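Capítulo 4
A louça à mão: suportes, bandejas e superfícies de apoio

Ao final deste capítulo, o estudante deverá ser capaz de:
– distinguir guarda vertical, guarda suspensa e guarda empilhada;
– escolher o suporte adequado a pratos, canecas e peças com tampa;
– planejar uma superfície de apoio que conserve uma área livre de trabalho.

4.1 Apresentação

Nos capítulos anteriores, tratou-se do armário fechado e da despensa. Passa-se agora à louça de uso diário, que em muitas cozinhas pequenas permanece sobre a bancada ou a mesa. O tema ocupa lugar próprio no programa do curso de Economia Doméstica, pois dele dependem a conservação das peças e a rapidez do serviço.

Em levantamento conduzido por Nassoro Urio em 80 cozinhas residenciais, 19 não dispunham de armário destinado à louça. Nesses casos, os moradores recorriam a suportes avulsos, entre os quais predominavam o escorredor de pratos e a árvore de canecas. O autor propõe chamar esse conjunto de "louça exposta", denominação adotada neste livro.

A guarda vertical mantém os pratos de pé ou inclinados, separados por pinos ou ripas. Cada peça pode ser retirada sem que se levantem as demais. A guarda suspensa emprega ganchos ou pinos e convém às canecas, cuja alça suporta bem o peso da peça vazia. A bandeja, por sua vez, reúne objetos miúdos e permite transportá-los de uma só vez.

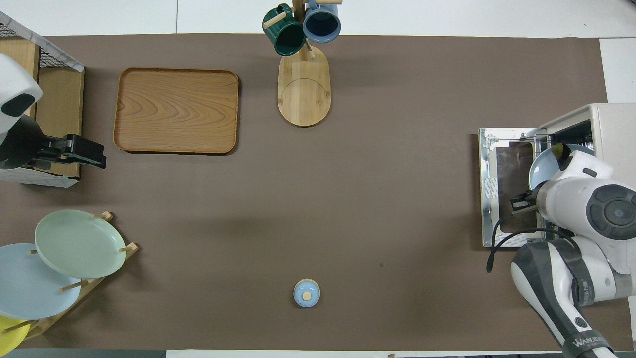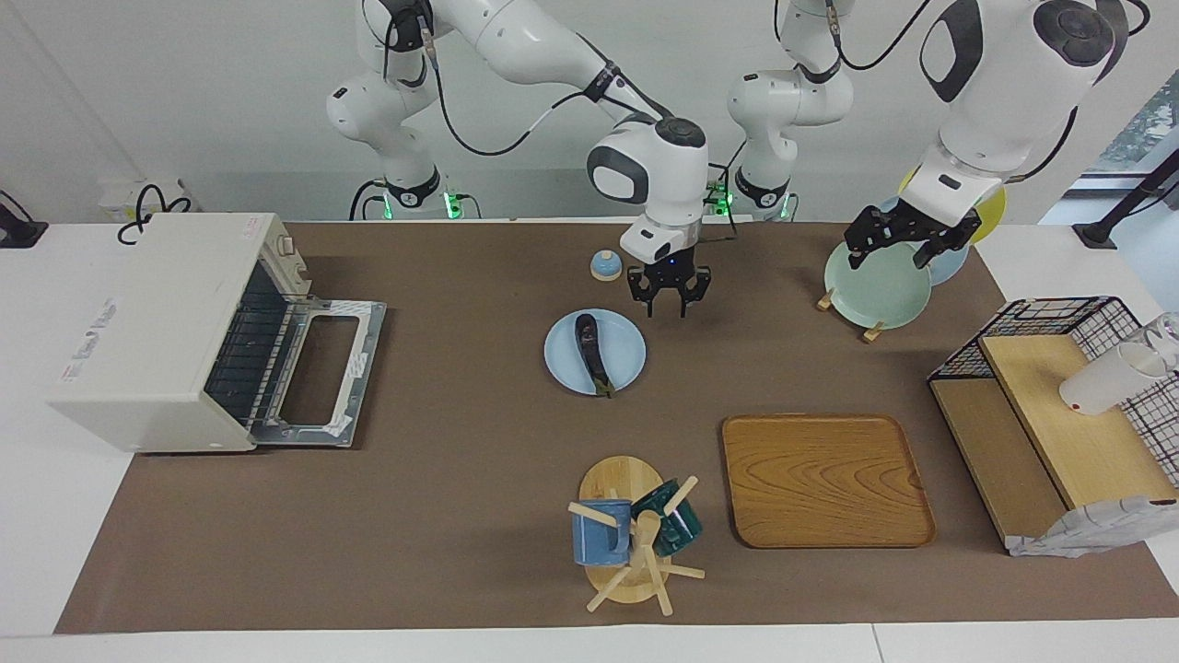

Figuras 4.1 e 4.2 – Louça exposta sobre mesa branca com base marrom: pratos em suporte de madeira, canecas suspensas e bandeja retangular.

4.2 A superfície de apoio

Toda superfície de apoio comporta duas zonas: a de guarda, junto às bordas, e a de trabalho, ao centro. Recomenda-se que a segunda tenha ao menos 500 mm de largura – medida suficiente para um prato raso e os utensílios de preparo. Entre a zona de guarda e a borda da mesa convém deixar 20 mm, a fim de evitar quedas.

Os aparelhos de porta rebatível exigem atenção especial. A porta aberta avança sobre a zona de trabalho, e seu alcance deve ser medido antes da distribuição dos suportes.

Atividade preparatória

Desenhe em escala a mesa ou a bancada de sua cozinha. Assinale as duas zonas e indique a posição de cada suporte. O desenho será retomado na seção 4.5.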